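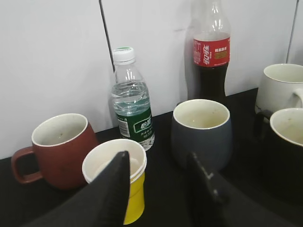
Mugs and a water bottle, staff kitchen, Cundivau site

Forum > College staff > Hourly paid contracts

bedis_rep57
2 Mar 2023
Management at Cundivau have confirmed they want to cut hourly paid teaching by 177 posts from May. Letters go out before the consultation closes. Has anyone at the Ikberg site had one yet?

Azar
Nothing at Ikberg so far. We were told our hours are safe until the end of term, but only by word of mouth.

lab_tech_3
Get that in writing. We had the same promise last year and lost two evening classes.

northgate
I don't see how they avoid cuts. Student numbers are down and the grant hasn't gone up. I'd sooner talk about who gets redeployed than vote for a strike we can't afford.

bedis_rep57
They found the money for the new reception block. The branch has asked to see the accounts twice and been refused.

northgate
Building money is a separate pot. You can't pay wages out of it.

Azar
Some of it came from reserves, it was in the governors' minutes. Those could go on wages.

lab_tech_3
Petition is at 1000 names, mostly students. Paper copies are in the Cundivau library if you don't want to sign online.

northgate
I'll sign the petition. Still voting no on the strike.

bedis_rep57
Fair enough. Ballot papers go to home addresses so check yours is up to date with the branch.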